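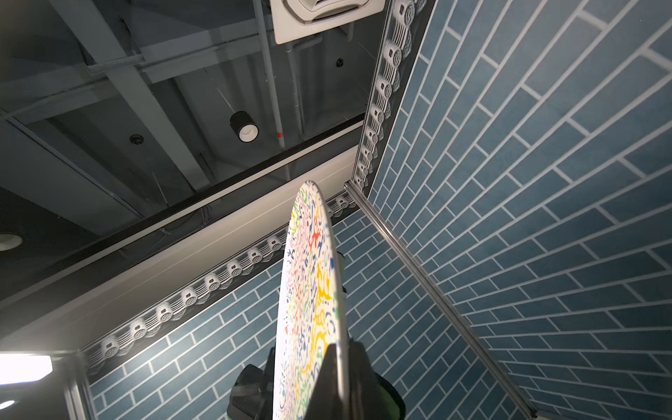 How a Plate Gets Its Pattern

Plates are some of the most useful things in a kitchen. Many are plain white. Others have flowers, stripes or pictures on them. The plate at the top of this page is white with lots of small squiggly marks in red, pink, yellow, green and blue. They look a little like handwriting, but you do not have to be able to read them to enjoy them.

Have you ever wondered why the colors on a plate do not come off when someone washes it? To find out, we need to start with mud.

It starts with clay

Many plates are made from clay. Clay is a kind of very fine, sticky earth. When it is damp, you can squash it, roll it and bend it, and it stays in the shape you leave it in.

In the town of Urnham there is a small pottery called Gaete. The potters there press a flat piece of clay onto a mold, which is a solid shape like the top of a plate. A metal tool comes down and scrapes the back smooth while the mold spins. Then the plate is left on a shelf to dry. Drying has to be slow. If one side dries faster than the other, the plate can bend or crack.

Into the kiln

A dry clay plate is still weak. If you dropped it in a bucket of water, it would turn back into mud. To make it strong, it has to be fired. Firing means heating it in a very hot oven called a kiln (you can say it "kill" or "kiln" – both are right).

The kiln at Gaete holds 52 dinner plates at a time. It heats up slowly, stays hot for hours, and then cools down slowly too. The potters keep the door shut until it is cool. Once clay has been fired, it can never go soft again.

Adding the color

There are a few ways to put a pattern on a plate.

Painting by hand. A painter uses a thin brush and special colors made from ground-up minerals. No two plates come out quite the same. A busy pattern of small marks can take 39 minutes or more, and the painter has to turn the plate often to reach every part of the rim.

Stamping. A sponge or a rubber stamp is dipped in color and pressed onto the plate. This is much faster. If you look closely you may see the same shape again and again.

Using a transfer. The pattern is printed on thin paper or film, a bit like a sticker. It is soaked in water, slid onto the plate and smoothed down with a soft tool. Bubbles have to be pushed out, or they leave gaps in the pattern.

A coat of glass

The shine on a plate comes from glaze. Glaze starts as a powder mixed with water, and it looks like thin paint. In the kiln it melts and turns into a layer of glass.

Sometimes the color goes on first and clear glaze goes over the top, so the pattern is sealed under the glass. Sometimes the color goes on top of the glaze, and the plate is fired again to make it stick. Colors on top can wear away after many years of washing. Colors underneath last longer.

Tiles are cousins of plates

Look at the slate blue wall tiles behind the patterned plate. Many wall tiles are made in nearly the same way as plates, from clay and glaze fired in a kiln. The white lines between these tiles are grout, a paste that fills the gaps and sets hard. Each row is shifted along from the row beneath it, the way bricks are laid in a wall. This is called a running bond.

Words to know

Clay: fine earth that can be shaped when damp.
Glaze: a coating that melts into glass in the kiln.
Grout: the filling between tiles.
Kiln: a very hot oven for clay.
Rim: the outer edge of a plate.

Try it yourself

You will need a paper plate, a pencil and some felt-tip pens.

1. Draw a small circle in the middle of the plate with the pencil.
2. Choose one color and make little squiggles all over. Leave space between them.
3. Fill the spaces with squiggles in other colors.
4. Pick one part of the plate and use mostly yellow there.
5. Write your name on the back. Potters often sign their plates there too.

Do not eat off your plate when it is done – felt-tip ink is not sealed under glass. Hang it on a wall with a loop of tape.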